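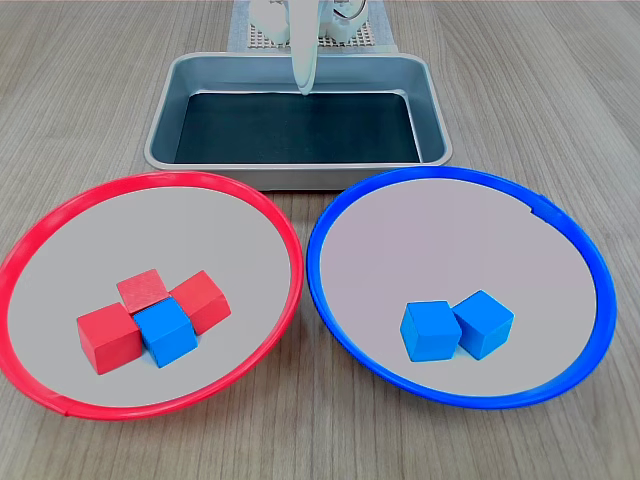
What is a batch? A batch is a group of units made together, under the same conditions, from the same materials, and kept under one number until somebody decides what to do with it.

Chapter 3
Batches, Lots and the Stuff That Gets Mixed Up

Before you start. You should have read the chapter on stock cards. If you skipped it, go back for the part on opening and closing balances, you will need it by the second exercise.

What you'll cover: what a batch number does. Batch versus lot. Choosing a batch size. Splitting and merging. What to write down, and when. The recall problem.

Key words: batch, lot, split, merge, changeover, holding area, trace back, trace forward.

3.1 A bad morning at Erlow

Erlow makes jam. Small firm, one kitchen, one filling line. In March they filled 385 jars of plum between the early start and lunch. Labels on, boxes closed, everything moved to the holding area. Then Sandro Carbone, who ran the filling line, opened a jar for the taste check and found the set was wrong. Runny. He opened another from the same box, fine. Another from the next box, runny again.

Two pans of jam had gone into those jars. One pan cooked properly, one pulled off the heat too early. Both pans got the same batch number, as the number was printed by the label machine and the label machine only changed its number at midnight.

So which jars came from which pan? No way to tell from the outside. Sandro pulled seven jars for testing, which left 378 in the holding area, all with the same number and all under suspicion. A good half of it was probably perfect jam. It was held anyway.

Keep this case in mind. We come back to it in 3.4 and again at the end of the chapter.

3.2 What the number is for

A batch number answers two questions.

Trace back: what went into this? Which sugar, which fruit, which pan, which shift.

Trace forward: where did it go? Which shelf, which truck, which customer.

If a number can't answer both, it is just decoration. Erlow's number told you the day. Fine for stock rotation. Useless for finding one bad pan.

Students often ask whether a date can be a batch number. It can, if only one batch is made per day. The moment there are two, you need something more on the end – a letter, a pan number, a time. 10:40 is perfectly good. Short is better than clever. People will be writing it by hand with cold fingers.

Batch or lot? Many workplaces use the two words for the same thing. In this book a batch is what you make and a lot is what you ship or receive. One batch can leave as several lots. One lot can hold jars from several batches, and that's where the paperwork gets thick. Check what your own workplace means before you fill in anyones form.

3.3 How big should a batch be?

No single answer. Things that push it up:

Long changeovers. If cleaning down takes an hour, nobody wants to do it for a tray of buns.
Testing that costs the same whatever the size.
Equipment that only works properly when full.

Things that push it down:

Short shelf life.
Materials that vary a lot, such as fresh fruit.
A high price for being wrong. Lose a small batch, lose a small amount of money.

Bevan Kereama bakes for Costa Street Kitchen, not a large place. His dough batch is 35 loaves. Why 35? That is what the mixer takes. Asked in class whether he had worked out the best size on paper, he said he had, once, and it came out at a number the mixer couldn't do. So 35.

Remember that when you get to the formula in 3.6. The formula gives you a starting point. The mixer gets a vote.

Try this. List the equipment where you work or study. Next to each piece write the most it can handle in one go. Circle the smallest. That is your first guess at a batch size, and quite often it's your last.

3.4 Splitting and merging

Splitting is easy to do and easy to record. Batch 12 becomes 12A and 12B. Both point back to 12. Done.

Merging is harder. Two pans go into one filler and from then on they can't be pulled apart. Three ways to handle it:

Don't merge. Empty the filler between pans. Slow, clean, safe.

Merge, with a new number. The new number points back to both parents. If either parent is bad the whole child is held.

Merge and keep the old number. This is what Erlow did, without meaning to. Don't do this.

After the plum business Erlow went with the first way for fruit jams and the second for marmalade, where the pans are steadier. The label machine was reset so that the operator has to key in a pan number before it will print. Adds a few seconds. There were complaints in the first week and then there weren't.

3.5 Writing it down

When: at the time. Not at the end of the shift. Memory at the end of a shift is mostly guesswork.

What, at the least: batch number, start time, finish time, materials with their own lot numbers, quantity made, quantity rejected, initials.

Where: one place. A sheet on a clipboard beats a good system in an office two doors away. Some of you will use software, Fomiseo and Diltix are the two that turn up in the exercises, and the screens look different but the boxes to fill are nearly the same. If you learn it on paper first you will recieve no surprises.

Corrections: one line through the mistake, write the right figure beside it, initial it. No white-out. The wrong figure has to stay readable.

Check yourself

Work through these before 3.6. Short notes will do.

Write a batch number format for a kitchen that cooks up to six pans a day.
Draw up a record sheet for Bevan's dough, using the minimum list in 3.5.
Go back to Erlow. Suppose the pan change had been written down with a time, and the boxes had been numbered in the order they were filled. Explain which boxes could have been released, and which box you would still hold.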